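Kitchen worktop FAQs

I get the same handful of questions every week through the Drakeck contact form, so I've put my answers in one place. Last updated 2023-04-22.
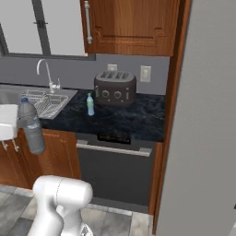 If yours isn't covered, drop me a line and I'll add it.

Do dark worktops show every crumb?
They do show crumbs and dust more than pale ones, I won't lie. I've lived with one for years and a quick wipe after breakfast keeps me happy.

Will a hot pan damage it?
It depends on the material, but I tell everybody to use a trivet. Laminate scorches and even stone can crack with a sudden change in heat.

How much is a sample?
Samples are free – you only pay postage. I send up to 5 at a time, and please look at them in the evening as well as in daylight!

What's the difference between Lumenta and Weka?
Lumenta is my polished range and Weka is the matt one. Weka hides scratches better (my favourite, if you're asking), but greasy fingers show up more.

Do you fit outside Bodlow?
Yes, though there's a travel charge of £255 for the far side of the county. Fitting in Bodlow itself is a flat £400 and usually takes 2 days, with the sink going back in on the second.

Can I keep my old tiles?
Often, yes. If the new top is thinner than the old one you'll be left with a gap – a slim upstand covers it nicely.

Are you open in January?
I am, but only for measuring up. Fitting starts again the month after.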